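Clearing a False Obstacle Stop in the Ellwood House Simulation

Applies to: Protance simulator with the Gonholm base planner
Maintained by: Yamuna Pillai
Last revised: May 23, 2022

Symptom

The robot accepts a navigation goal, turns toward it, and stops. The planner log repeats OBSTACLE_NEAR until the episode times out. The base does not move again even when a new goal is sent to open floor. Shirley Furnival first logged the fault in episode 183, where the stop came at step 1666 and held to the end of the run.

Do not raise the stop threshold or turn off the near-field check. Both will make the episode finish, and both hide real contacts. The same planner configuration is loaded on the physical base, and a disabled check carries over with it.

Cause

The near-field check reads the depth image after the self-filter has removed the robot's own body. The filter works from a table of body masks, one per camera and arm pose. If the table is out of date, wheel, housing or gripper pixels pass through as obstacles at very short range. The planner then sees an object that stays at a fixed distance however the base turns.

Before you start

You need the episode recording, the mask table, and write access to the robot folder. Stop any running episodes. If the physical base shares the configuration server, put it in emergency stop first and leave it there until step 8.

Procedure

1. Open the recording and go to the first OBSTACLE_NEAR entry. Note the step number and the camera named in the entry.

2. Export the color and depth images for that step from every camera listed in the log.

3. Look for robot hardware in each color image. Check the bottom border closely. A small part at the border is easy to miss and is enough to trip the check.

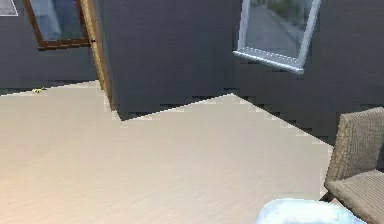
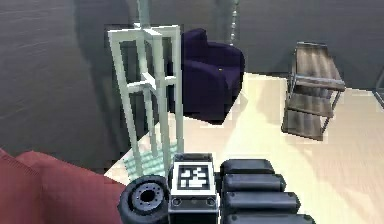 Rendered views from the house. First: a pale rounded robot part at the bottom edge, left of the wicker chair seat. Second: black wheel, marker housing and gray gripper in the foreground.

4. Overlay the body mask for the same camera and arm pose. Every pixel of hardware must be covered. In a view with as much hardware as the second one, check the wheel rim, the marker housing and the gripper segments separately, as each has its own entry in the table.

5. List the uncovered pixels with the mask report tool. The check trips at 200 connected pixels. Lower counts still need fixing if they sit on a moving part.

6. Regenerate the mask for the affected camera. Use the arm pose from the recording. The home pose gives a mask that looks right and fails as soon as the gripper extends.

7. Replay the episode from 30 steps before the stop. The OBSTACLE_NEAR entry should be gone and the base should pass the point where it halted. If it halts at the same place with a full mask, go to "Stops that are not self-detection."

8. Run the contact test with a block placed in front of the base. The robot must stop. Release the physical base only after this test passes.

Stops that are not self-detection

Stair-stepped wall edges. Where a wall meets the floor, the render can break into small blocks, as along the wall base in the first view. The depth image may have the same steps. These returns change as the base turns, so compare two headings before blaming the mask. Mervyn Gosling keeps the list of affected rooms.

Open frames and thin legs. Furniture made of narrow bars, such as the tall metal frame in the second view, can give broken depth returns. Treat these as real obstacles. Do not add them to the body mask.

Stale configuration. Gonholm reads the table once at startup. If a regenerated mask has no effect, restart the planner and repeat step 7.

Reporting

Attach the exported images, the old mask and the new mask to the ticket, with the step number in the title. Send filter faults to Vlasta Nikolaidis and planner faults to Lerato Dlamini. If the contact test in step 8 fails, mark the ticket as safety, restore the old table, and leave the base in emergency stop.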